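The shelf-life of a good intention

Every December I read the same article. It has a different name at the top and a different photograph of a kitchen, but it's the same article, and it says I would be calmer if I owned less. Clear the worktops, decant the rice, give away the fish kettle. I don't own a fish kettle, so I was already ahead.

This year I gave in and tried it, mostly so I could complain with some authority. I bought a course from an outfit called Trutix, which cost me 24 pounds and came as a string of emails. The first told me to put everything I hadn't used in a month into a box. I did as I was told. Into the box went the preserving pan, the big colander, a jelly mould from my aunt in Prikesby and the good scissors, which I then spent a whole Sunday evening looking for.

What bothers me is the sums. The course says the average household has 979 things it doesn't need. Who counted? Whose household? I wrote to ask and was sent a discount code for the advanced course.

I'll grant them the tea towels. I had far too many tea towels.

But a good deal of this advice seems to be written by people who never make marmalade, never have six to dinner and can pop out at any hour to replace what they threw away. Getting rid of a pan is easy if you can afford to buy it again. And then of course you need the matching storage jars, sold by the same people — there's always a shop at the end of it.

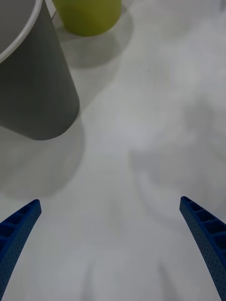 Luuk Van den Broek wrote in to say that I was being unfair, that he cleared out his mother's flat last winter and has been grateful for every empty drawer of his own since then, and that a box of things you never open is only a smaller attic.

I take the point about the flat. I've done one of those myself, and it took two of us most of a month. I still don't see why it should cost 24 pounds to be told about it by email, and the preserving pan is back on its hook.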